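Right, gripper thread, as promised to the three people who asked. Mute me now if you don't care about fingertips.

Background for anyone new. We pick bar stock out of one bin and put it in another, over and over, with a KUKA arm. Hamish Lindsay and I have spent most of August arguing about what goes on the end of it.

Contenders: the Vitach two-finger (what we've always run), the Selo with the soft tips, and a thing from Magesa that Selamawit Derese talked us into trying. Same arm, same bins, same bars, same controller settings wherever we could manage it.

Each gripper gets 80 picks a session, and we redo the session if anyone bumps the bins. Someone always bumps the bins. It's usually me.

Vitach first. It's fast, it's stiff, the mounting pattern is sensible and you can swap it over in the time it takes the kettle to boil. If your parts are sitting out in the open it's a dream and you can stop reading here.

Ours don't sit out in the open. They slide down the sloped sides and end up hard against the wall, and that's where the Vitach gets grumpy. Chunky knuckles! It wants clearance on both sides and a bin wall won't give it any.

I clocked 24 wall touches in one session with it. Some of those were a gentle kiss and some of them made Hamish put his sandwich down.

The Selo is slower to close but the tips are skinny, so you can sneak one down between the bar and the wall. I was ready to hate it because the software is a bit precious (it wants to rehome every time you look at it sideways) and then it went and cleaned up on the edge picks.

Where it falls over is bars that cross each other. The soft pads grab the top one fine, but if there's any overlap you get a hitchhiker coming up with it, and then you've got two bars swinging about over the wrong bin.

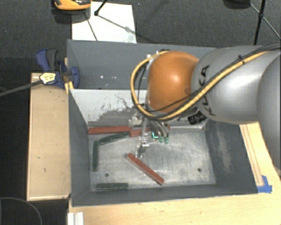
Colours matter more than I expected, by the way. The camera is much happier with red than with dark green on the scuffed metal floor. Selamawit reckons that's the exposure and I reckon it's the glare, so we've got a coffee riding on it.

If you're doing this at home: sort the lighting before you go blaming the gripper. We threw out a whole morning of Vitach numbers once we noticed the sun had been creeping across the bins.

Also, cables. I've re-dressed ours more times than I've changed grippers. Too tight and the wrist complains, too loose and the loop wants to go exploring. Leave yourself more slack around the last joint than looks tidy.

The Magesa! Nearly forgot. Lovely bit of kit, beautifully machined, and the manual has clearly been through two languages before it got to English. It grips like a crocodile. It also needed a firmware update out of the box, and that ate an afternoon.

Once it was going I liked it a lot for the diagonal ones lying by themselves in the middle. Near a wall it had the same trouble as the Vitach, though not as badly.

Somebody asked about suction. We had a go last year with a Cekisside cup and it was hopeless on narrow bars, never got a decent seal. Might be fine on flat stuff. I wouldn't bother for this.

Price, because three of you have already DMed me. The Selo was quoted to us at $3,089 without the adapter plate - and you will need the adapter plate. I'm leaving the other two out because we got the Vitach second-hand and the Magesa is a loaner.

Controller side was mostly boring, thank goodness. The one setting worth fiddling with was the approach speed for the last 30 millimetres. Dropping that did more for the Vitach than any of the fingertip swaps we tried.

So where have we landed? Selo for the bins, Vitach stays on the shelf for bench work, and the Magesa goes back unless Selamawit hides it. Hamish still votes Vitach and would like that on the record.

Next up is printing a longer set of tips for the Vitach to see if I can get it down the wall without the knuckles catching. Hamish has already drawn some on the back of a delivery docket. They look like chopsticks.

If anyone's run the Selo for more than a few months, how do the pads hold up? Ours have started to go a bit shiny and I can't tell if that's wear or just grime off the bars.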